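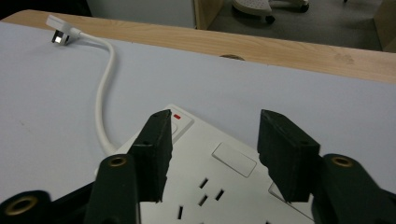
A reader from Gustmont has written to me that an extension lead is the most boring thing in the house, and that she looks at hers only when it is in the way of the vacuum cleaner. She also asked if I will come back to teapots. I will come back to teapots in the spring. But I would like to answer her first, with this page of my gallery.

Small Things of the House, page 16
The extension lead

I began this gallery when we moved to Braden, into a flat with very few sockets in the walls. The person living there before us had a big interest in cupboards and almost none in electricity. In the bedroom there was one socket, and it was behind the wardrobe. So the extension lead was the first object we bought in this country, before the kettle and before the curtains, and I think it deserves its own page.

The white lead with the switch. It has a rocker switch at the corner, with a little red mark on it, and the sockets are the British kind, with three slots in a triangle. The cable goes over the table in a loose curve, up to the plug.

About the shape of the plug

When I was new here, I found the British plug very large. In the country where I grew up the plugs are round and light, and you can put one in a coat pocket and forget it. The British one you do not forget, especially if you step on it in the night with no shoes. It likes to lie with its pins up. Every person I know in Braden has a story of this kind, and they tell it with a certain pride.

After some years I have changed my opinion. It sits firmly in the wall and does not fall out when somebody walks past. There is a fuse inside, and this was completely new to me. I learned it in the shop of Srivastava, at the bottom of our street, where I went to complain that my lamp was dead. The lamp was in good health. I paid for one small fuse and went home a little ashamed.

About the switch

Many leads have no switch, and for a long time ours had none. You pull the plug out, or you leave it in. With a switch you can leave everything in its place and press with one finger, or with a toe if the lead is on the floor (I do not recommend the toe, but I have done it). My husband says that I am now switching off things that should stay on. He means the internet box. It happened two times.

About the cable

I prefer a white cable in a light room and a black cable in a dark room, but in the shop you take what is there. A new cable keeps the memory of its package. It wants to be folded in the same places, and for the first weeks it makes waves on the floor. I let it lie straight along the wall under the bookcase for some days, and then it is calmer. What I do not do is wind it tightly around the socket part, as my father did with all cables in his life. He was a tidy man, and his cables were always tired close to the plug.

For keeping, I make large loops, as large as a dinner plate, and I close them with a strip of old cotton. The loops go into a drawer from the Bredura series, seven centimeters deep, and a lead with a thick plug goes in only if you lay it on its side. I have tried to write to the makers about this. They sent a kind answer and a leaflet about shelves.

Rules of our house

No lead goes under the carpet.
One lead is never put into another lead.
The heater has the wall socket for itself, also when guests are cold.
If a plug feels warm in the hand, it comes out and we do not discuss it.
In the kitchen, the lead stays away from the sink, and the person making soup must wait for the blender.

The last rule was made after a disagreement, and it is still not liked by everybody.

What other readers wrote

After I asked on the last page for memories of leads and cables, I received more letters than for the page about door handles. I give some parts of them, with small corrections.

"We had one brown extension lead for the whole house. On Sundays it belonged to the iron, and the radio had to be silent until the shirts were finished."

"Please tell your readers to write on the plug what it is for. I use a paper label and a pencil. Behind my television there was a black plug that I was afraid to touch for years, and it was for a fish tank we gave away."

"You say white is better in a light room. White becomes yellow! Choose gray."

To the last one I answer that yes, white becomes yellow if it stands near the window, and I do not mind it so much. I wipe the lead with a cloth that is nearly dry, when it is unplugged, and I let it be for the rest.

Some notes about the gallery

The gallery has now had over 4,000 visits, and I thank you for every one. If you want to use a picture for a school or a club newsletter, please write to me first. I say yes almost always. The earlier pages, with the door handles, the egg cups and the bath plugs, are still in the list on the left side. The page with the clothes pegs is closed for the moment, as I have put the wrong texts with it and must do it again.

For the next page I am looking for old bread bins, with or without the word "bread" on them. Enamel is welcome and plastic is welcome too.

Page last changed: 25 November 2021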